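Visit report: Stasix open day, 18/10/2024

We went to the Stasix open day mainly because our office is due to replace its scheduling and ticketing system next year, and Stasix is one of three suppliers on the list. Four of us made the trip. The drive took a little over two hours, and parking was behind the building next to the loading dock. Visitors signed in on a tablet at the front desk, which printed a badge and sent a message to whoever was hosting the group.

Our host was Thibault Lacroix, who runs the customer onboarding team. He joined the company when it still rented two rooms above a print shop. It now has the whole of a former furniture showroom, with 106 people on site and a smaller support office in another time zone. He gave a short talk before the tour and did not use slides.

The main product is called Gutell. It takes requests from email, phone notes and web forms, sorts them, and assigns them to people according to rules the customer writes. Stasix keeps the rules in plain sentences, so a supervisor can read them without help from IT. One rule on the demo screen said that any request mentioning a locked account goes to the front desk before 10 a.m. and to the second-line team after that. Lacroix changed the time while we watched and the new version was live as soon as he saved it. He also showed the log, where the change appeared with his name and the old value.

We asked how many rules a normal customer has. The largest installation runs 1788 of them, and he said that was too many. When Stasix went through the list with that customer in August, 758 had not fired once in the past year. They are now being retired in batches. The advice to new customers is to begin with a small set, run it for a month, and add only where staff keep moving the same kind of request by hand. Our current system has a similar problem with old rules, except that ours are in a spreadsheet and half the authors have left.

The second stop was the support floor. It was quieter than I expected. Most questions come in through Gutell itself, and phone calls are kept for outages. Each support person looks after the same customers for a full year and then rotates. A screen on the wall lists open requests by age, oldest at the top. The oldest that morning was 11 days, waiting on a customer to send a file. We were allowed to sit with two of the support staff for half an hour, and that was the most useful part of the day. They were open about what goes wrong. Calendar imports fail often, especially when a customer has shared calendars owned by people who no longer work there. The fix is simple but has to be done on the customer's side.
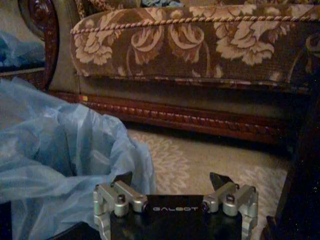

Galbot gripper, front panel and linkages.

After lunch (sandwiches, and a decent soup) there were two shorter sessions. The first covered Waweru, the reporting add-on. It produces weekly summaries and sends them as a plain email with one table. There is a version with charts, but Lacroix said most managers switch back to the table. Reports can be limited by department. They cannot yet be limited by location, and we would need that for our two branch offices. It is planned, with no date given. I asked for that in writing and was told we would get the roadmap document under the usual confidentiality terms.

The second session was on Lerkik, which handles reminders and repeat jobs such as license renewals, password audits and backup checks. I had not paid much attention to it on the website. It seems a better fit for us than I thought. At the moment our renewals sit in one person's calendar, and we missed one in the spring while she was on leave. Lerkik sends the reminder to a role, so whoever is covering that role gets it. If it is not marked done within the set time it moves up one level. The screens look older than the ones in Gutell and you have to log in separately. A shared login is being tested with a few customers.

Pricing was discussed only in general terms. The charge is per active user each month, and people who only submit requests are free. Waweru is included above a certain size and Lerkik is always extra. Training is done remotely unless the customer pays for travel. We would probably want one day on site for the front desk staff, who had a hard time with the last changeover.

Some points to follow up:

- Export format if we leave. We were told everything comes out as text files with attachments in folders. We should see a real one.
- Whether the phone notes feature works with our current handsets.
- Location limits in reports, as above.
- Who keeps the rule log, and for how long. The answer on the day was two years, but the contract sample says one.
- A reference call with a customer close to our size. Lacroix offered to set this up.

We left at half past three and hit traffic at the bridge. The visit to the second supplier has been moved back by two weeks, so the comparison sheet will be circulated after that. I have put the Stasix handouts in the shared folder under Suppliers. The paper copies are on the shelf by the printer.

Recent posts
Moving the shared drive: what went where
Notes from the regional IT managers' meeting
Old handsets: please return chargers too
Choosing a ticketing system, part 1: what we need
Meeting room screens, new instructions
Password audit results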